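Print this page | E-mail this page

Robot Software Practice - Handout 6
From camera picture to arm motion: the sorting task

Last updated: January 24, 2021

1. What you should have before you start

This handout continues from handout 5, where we calibrated the cameras. I assume that your group has a working calibration file and that you can start both arms from the command line. If the file is older than your last change to the camera mount, please make it again. In the June course one group lost a full afternoon to an old file, and the error was small enough that they looked for it in the planner.

The software has three parts. Fomeo is the perception node. It takes the camera pictures and gives back a list of objects with position, angle and a score. Mazza is the planner. It takes this list and a goal, and it gives back a path for one arm or for both. Grukodcombe is the small server that stands between them, keeps the time stamps and writes the log. You will write code only in Fomeo and in Mazza. Do not change Grukodcombe, even if you find something in it that you would write differently (I also find such things).

2. The task

Snack bars must go from the table into clear bins, and from one bin to another, following a list which the program reads at the start. The list gives a wrapper type and a target bin. The order of the moves is not given. It is the job of the planner to find a good order.

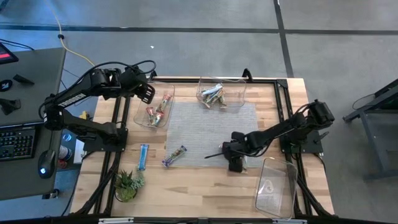 We use two coordinate frames at the bases, one for each arm, and one common frame for the table. All object positions that leave Fomeo must be in the table frame. All joint commands that leave Mazza are of course in the joint space of one arm. The conversion happens in one place only, in the file frames.py, and I ask you to keep it so. When two people in a group each write their own conversion, the signs will disagree sooner or later.

The base of each arm stands near its own edge of the table, so each arm has an easy region on its side and the two regions overlap in the middle. In the overlap you need a rule. The simplest rule is a lock: an arm which wants to enter the middle region asks Grukodcombe for the lock, and gives it back when its gripper is out again. This is slow, but it is correct. Begin with it. If you have time left, you can try to plan both arms together, as described in the Bidthorpe notes, chapter 2.

3. Perception with the upper camera

The upper camera gives the general view. From it we want to know where the bins are, which bars are outside of a bin, and which side of the table is free. Three remarks:

Clear plastic is difficult. A depth value measured through a bin wall is often wrong, and the wall itself often has no value at all. Do not look for the whole bin. Look for the bright line at the rim, fit a rectangle with round corners, and take the known height of the bin from the parameter file.

A wrapper is shiny, and its color changes with the angle of the light. If you use only the color, a silver wrapper can be everything. The classifier which comes with Fomeo was trained on 973 labeled cut-outs, and this is not much. Use its score. When the score is low, do not guess, but send the arm to look from near.

Not every thing on the table is an object for the task. A plant, for example, must go into the obstacle list. The planner must know its place, and the gripper must never close on it. The function make_obstacles() takes everything that has height and no class.

4. Perception with the wrist camera

The wrist camera moves with the gripper, so its position must be calculated from the joint angles at the moment when the picture was taken. Please read this sentence again. The picture arrives in your node later than the joint angles, and if you take the newest angles, you have a position error which grows with the speed of the arm. Grukodcombe stores the last 20 joint states. Ask it for the state by time stamp, with get_state(t), and never with get_last().

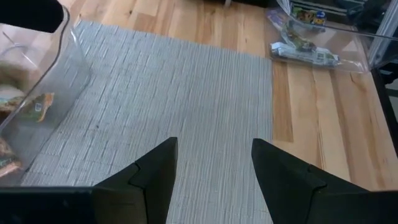 The fingers are always at the same place in the wrist picture for a given opening. You can use this in two ways. First, make a mask for the fingers, so that Fomeo does not report them as dark objects. The mask depends on the opening, so you need several masks, and the course folder has a set of 14, from closed to fully open. Second, the point in the middle between the finger tips is a good target for the last part of the approach. Move the arm so that the center of the bar comes to this point, then go down. This correction is done in a loop, with small steps, and it forgives a part of the calibration error.

Stop the loop if the object is lost for more than 6 pictures. Go up, then look again with the upper camera.

5. Planning

Mazza makes a plan in two levels. The high level chooses the next bar, the arm and the bin. The low level makes the path. If the low level finds no path, it must say this to the high level together with a reason, because the high level can then choose the other arm or another bar. A return value of None is not a reason. Use the codes in reasons.py:

NO_REACH - the arm cannot come to this pose
WALL - the fingers would touch a bin wall
LOCKED - the middle region is occupied
OBSTACLE - a listed obstacle is in the way

WALL is the one which you will see most. A bar lying close to the wall cannot be taken with open fingers from straight above, at least not across the wall. Turn the wrist so that both fingers go down inside the bin, or choose a smaller opening. If neither is possible, take another bar first and come back.

For the cables: the model of the arm in Mazza has no cables in it. Keep the joint limits in the parameter file as they are, also when the arm itself could go further.

6. What to hand in

- your changed files from Fomeo and Mazza, without the log folder
- one log of a complete run, as Grukodcombe writes it
- one page of text about a failure which you found, how you found it, and what you changed

The page of text counts the same as the code. A run with errors and a good explanation will get a better grade than a clean run which you cannot explain.

Print this page | E-mail this page

Comments (4)

rowan_k
Is get_state(t) supposed to interpolate between two stored states or just return the nearest one? I get little jumps in the wrist position when the arm moves fast.

Course author
It returns the nearest one. For the jumps you can interpolate yourself, between the state before and the state after. Do it for each joint, and do it in your own node please.

tmb
The WALL code also comes back when the rim fit is bad. We had a rectangle that was too narrow, and every bar in that bin was refused. Drawing the fit over the picture helped.

pell22
Link to the masks folder gives me "permission denied". Same for my partner.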